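4.2 Equipment costs

The hand and wrist camera were budgeted as one item. Sarberg quoted 900 euros for the camera mount and cabling, and we set aside 20 per cent for spares.

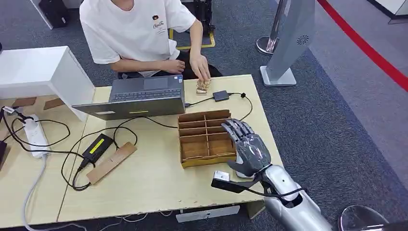

Figure 3. Tabletop station with humanoid hand, wrist-mounted sensor and compartment organiser.

Cabling was under-budgeted in the first plan. Power supplies and leads were later moved to a separate line – 117 euros per station – and reordered in February.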